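Home | Projects | Reports | Archive | Contact

Can it put the shopping away yet? Household chores and humanoid robots
Student project report, Rundside Technical College — spring term

12 shares | 4 comments

1. What we wanted to know

Everybody has seen the clips of robots folding shirts. Our question was smaller. Could a humanoid do one boring kitchen job, fruit into a basket, well enough that you'd leave it alone and go do something else? Project name is Cisternas, no deep reason. Work ran January to spring break.

2. Task

Pick up fruit, put in basket, next piece. Basket stays in front of the shelf. A try counts only if the fruit ends up inside and the basket is still standing. No helping by hand once started.

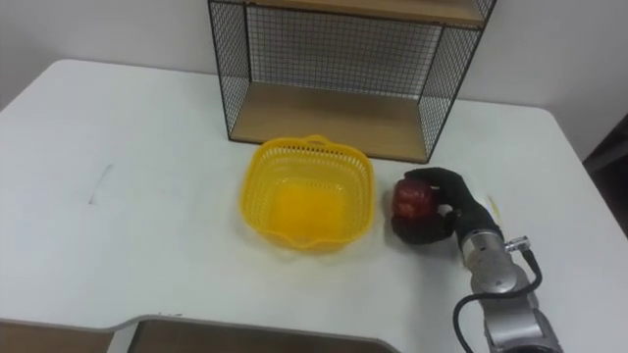

Apples are the easy case. Round, firm, any grip angle more or less works. The trouble is the rim — if the hand comes in low the knuckles push the basket and then everything after that is off by a bit. We fixed some of this by raising the approach hieght. Should of done it week one.

3. Results

438 tries in total. 68 percent counted. Sounds ok until you think about a person, who would miss basically none and be done before the robot finished its first reach. Bananas were worst. They lie flat, the fingers have to get under the curve, and a small error in height means closing on air or pressing on the table.

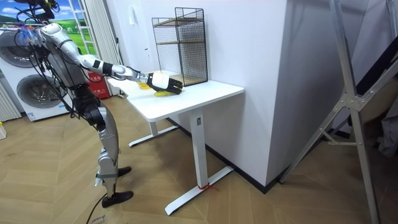

Trelthorpe Student Reports, Issue 4

Other failures, quick list:
- hand stops short, fruit never touched
- fruit picked ok, released too early
- basket shoved
- operator stopped the run (our call, counted as fail)

Crowding matters too. One item alone on the table went a lot better than several close together, we didn't split the numbers properly so can't give a figure. Next group please log this from the start!!

4. Shop floor compared to home

We also read up on simple pick-and-place on a line. Bamevden, a small packing firm near campus, let us visit for an afternoon. Their machine does nearly 900 picks an hour but only one product, always the same place, always the same way up. Change the box and somebody has to reset it. A home is the opposite — few picks, everything different every time.

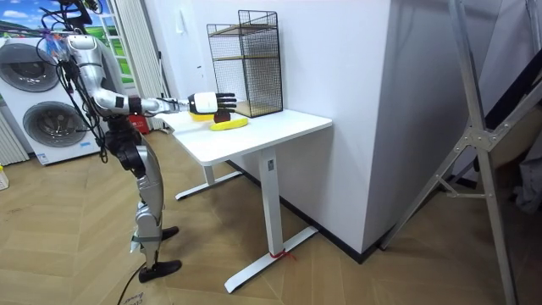 Fig. 3. Reaching over the desk, banana near the front edge.

5. So, can they?

Not yet for home use, in our opinion. Shop floor yes if the job is narrow. For home the hand is good enough for fruit, the judging of where things are isn't. Next steps: softer basket rim, more bananas, seperate log for crowded tables.

Comments (4)

pkl_77: did you try oranges? would think they're easier than apples

tomorrowsdishes: 68 is higher than I expected tbh

gridfan: What counted as a basket shove, any movement or only if it tipped?

marrow: would read a part two with the laundry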